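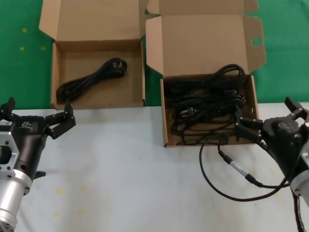

Notes for the Endemholm talk, 17 July 2024

Slot is short, so skip the history. Start with the question: who here has a box of cables at home? Wait for hands. Keep mine up too.

Then ask who'd pay to have a machine deal with it. My guess is the same hands stay up.

OK so. Cables are my favorite test of whether the chore robots are ready, and I'd pick them over dishes or laundry any day. A plate keeps its shape when you pick it up. A cord doesn't! You grab one end and the other end does whatever it wants, and if it's in a pile it brings three friends along.

Point at the two boxes. Left one has a cord in it coiled up nice and tight, and the right one is what most of us own. Let people look at the right one for a second. Somebody always groans. Mention the plug sticking out among the loops, and ask the room where they'd grab first. Most people say the plug. I say the plug too. Then ask where the rest of that cord goes, and let them squint at it.

Now the split I want everybody to walk out with. Moving a coiled cord from one place to another is a pick and place job, and two-finger hands can do a lot of pick and place these days. Making the coil is a different animal. You have to find an end, pull it free without tightening everything else, feed it around, keep the loops about the same size, and hold the bundle closed while you fuss with the last bit. My aunt can do this while talking on the phone. (Pause here, it got a laugh at the Galtitz meetup.)

Demo part: I've got the spare cord in my bag. Coil it at the podium, slowly, and say out loud what each hand is doing. One hand holds, the other one feeds, and there's a tiny twist with every loop that you don't notice until you try to skip it. Then do it again with two clothespins as fingers. It will go badly. Let it go badly, don't rescue it.

Shop-floor side, for the Mustberg folks – they pack cords into cartons all day. Their question is always "can it do my line yet?" My answer:

If the cords show up already coiled, and facing more or less the same way, yes, go price it out.

If they show up in a heap, keep your people on it for now. Maybe use a machine for the carton end of the job.

If somebody shows you a video, ask to see the start and the finish with no cuts. Ask how many tries. Ask what happens when a cord snags on a carton flap.

Household side is harder, and I should say so plainly. At home there's no line and every cord is a different length and stiffness. I'd still bet on it, just not this year. I said that in my Nagano talk last October too, so be ready for someone to bring it up.

Questions I'll probably get: why not zip ties (sure, but who puts them on?), will it be cheap (don't know, don't guess), what about kids' toys (easier, mostly hard stuff, soft toys are okay too).

If there's time, pass the cord around the front row and have 5 people coil it. No two will match.

Leave the picture up during questions. Get the clothespins back.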